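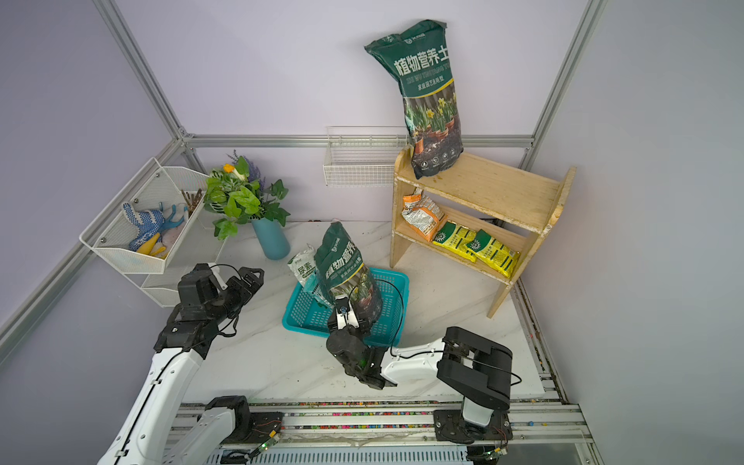
Plant nutrient soil

Plant nutrient soil (Chinese: 植物营养土) is a bagged growing medium sold for potted plants, balcony gardens and seed starting. The term is used mainly in the Chinese retail trade, where it covers a wide range of ready-to-use mixes. In English-language catalogs similar goods are listed as potting soil, potting mix or potting compost. The product is distinct from garden topsoil, which is dug from the ground and is generally too heavy for use in containers.

Terminology

The character 土 means soil or earth, and 营养 means nutrition. Many mixes sold under the name contain little mineral soil, or none. Bags meant for the household market often carry the additional phrase 家庭园艺用, "for home gardening use," to set them apart from bulk grades supplied to nurseries.

Composition

Most mixes are based on peat, coconut fiber or composted bark. Perlite or vermiculite is added to keep the medium open and to help water drain. A starter dose of fertilizer is usually blended in at the factory, along with lime to correct the acidity of the peat. The proportions vary by maker and by intended use. Mixes for seedlings are finer and contain less fertilizer than those for mature plants, while mixes for succulents contain a larger share of coarse material.

The fertilizer supplied in a fresh bag is limited. In a container that is watered often, the soluble part is taken up or washed out over the first weeks of growth, after which the plant depends on added feeding.

Packaging and labeling

Household mixes are sold in printed plastic bags of several sizes. The front commonly shows the name of the product in large characters with a photograph of plants in flower. Daffodils in terracotta pots are one such subject. Composition, volume and directions are normally given on the back. Volume in liters is a better guide than weight, as the weight of a bag changes with its moisture.

Storage with fertilizers and tools
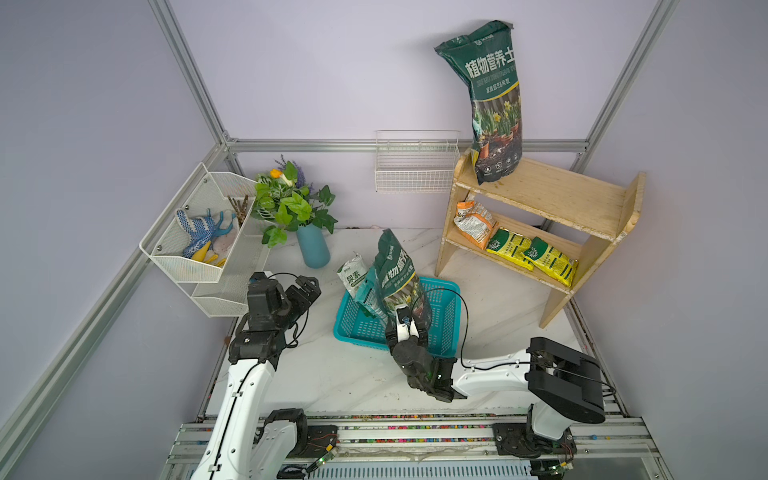 Randow

In small indoor potting areas, soil and fertilizer are frequently kept within reach of the work surface. A two-tier wooden shelf can hold a tall bag of soil upright on its top board and fertilizer packets on the board beneath. Wall-mounted wire racks are used for gloves, hand tools and plant supports, which leaves the tabletop free for pots. Plastic mesh baskets are suited to smaller bags, as they can be lifted and moved together with their contents.

An opened bag should be folded over and closed with a clip. Mix that dries out completely becomes difficult to wet again, and mix that stays soaked may turn sour or attract fungus gnats. Fertilizers should be kept in their original packets, away from food, and out of the reach of children and pets.

Use with urea

Urea (尿素) is a concentrated nitrogen fertilizer often sold to home growers alongside nutrient soil. It supplies no phosphorus or potassium and is used chiefly on leafy plants. In containers it is applied in weak solution to soil that is already moist. Dry granules placed against stems or roots can cause burning. Urea is not normally added to a freshly opened mix, which already contains fertilizer.

Handling

Gloves are recommended when filling pots, particularly for persons with cuts or sensitive skin. Dry mix should be dampened before use to keep down dust, and the room should be aired. A hand rake or small trowel may be used to loosen the surface of an established pot before fresh mix is added.

Reuse

Used mix may be returned to service after old roots are removed and the remainder is blended with fresh material. Mix from diseased plants is discarded. Reused mix tends to be more compact than new mix and benefits from added perlite.

See also

Potting bench
Container gardening
Urea
Coconut fiber
Perlite

This page was last edited on May 21, 2019.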